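How to Sort Out a Junk Drawer and Keep It Sorted

Posted 2021-08-21 by Birsen Bozkurt

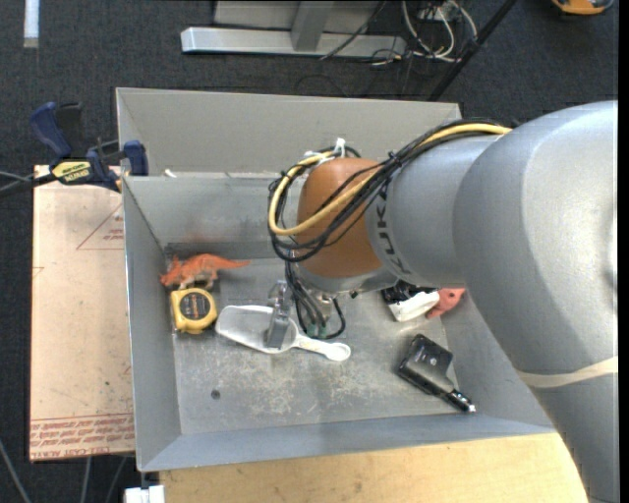
Most houses have at least one drawer or bin where small things end up together: batteries, tape, a screwdriver, half a board game, keys to a lock that was thrown out years ago. Sorting it takes an afternoon at most. The steps are simple, but the order matters, and most people start with the wrong one by going out and buying organizers.

What you need

An old sheet or a large towel
3 boxes or grocery bags
A damp cloth and a little dish soap
A pencil, a ruler and some masking tape
Small containers you already own, such as jar lids, tea tins or the bottom halves of cereal boxes

Step 1. Empty everything

Spread the sheet on a table or the floor and tip the whole drawer out onto it. Do not pick through the drawer while the things are still inside. If you have more than one junk drawer, empty them all at the same time. Otherwise you will make a home for the tape in one drawer and find four more rolls in the next.

Wipe out the empty drawer with the cloth and leave it open to dry. Check the runners while you are there. If it sticks, rub a candle stub along the wooden edges. Metal runners usually just need the crumbs and hair pulled out of them.

Step 2. Sort by what a thing is for

Make piles on the sheet. Writing things go together, fasteners go together, and so on. I keep tools apart from anything a child plays with, even when the toy is missing a part and the tool is only a tape measure.

Now use the boxes. One is for things that belong in another room, one is for things to give away, and one is for trash. Batteries do not go in the trash box. Put a strip of tape over the ends of each loose one and take them to a drop-off point. Old medicine, lighter fluid and glue that has gone hard should also be set aside and dealt with according to your town's rules.

Unknown keys and cords are the slow part. Try the keys on every lock in the house, then label the ones that fit. Put the rest in an envelope with the month written on it. Mine says January, and when January comes back I will get rid of whatever is still inside.

Step 3. Measure before you divide

Measure the inside of the drawer, including the height. My kitchen drawer is 635 mm wide but the opening is lower than it looks, and the first tray I bought would not let it close. I returned that one (a Tallix, nothing wrong with it) and have used cut-down boxes since.

Draw the outline of the drawer on paper and lay your containers on it. Long things such as scissors and rulers go in first, along one side. Small things fill what is left. Leave one section empty on purpose. New things will come in, and they need somewhere to land.

Step 4. Put it back

Things you use every week go at the front. Spare fuses, picture hooks and the like go at the back. If the containers slide when you open the drawer, put a loop of masking tape under each one. Shelf liner works too, but it costs more and has to be trimmed.

Label the sections if other people use the drawer. A pencil note on masking tape is enough – you will probably change your mind within two weeks anyway.

Keeping it that way

Once a month, take out whatever is in the empty section and find it a place. That takes a few minutes. If a section overflows, cut down what is in it before you make it bigger.

For deep bins, the method is the same, except that you should stand the containers in two layers and keep the heavy things underneath. Maksym Melnychuk wrote in to suggest clear bags with a zip for screws and washers, and I have switched to those for the garage.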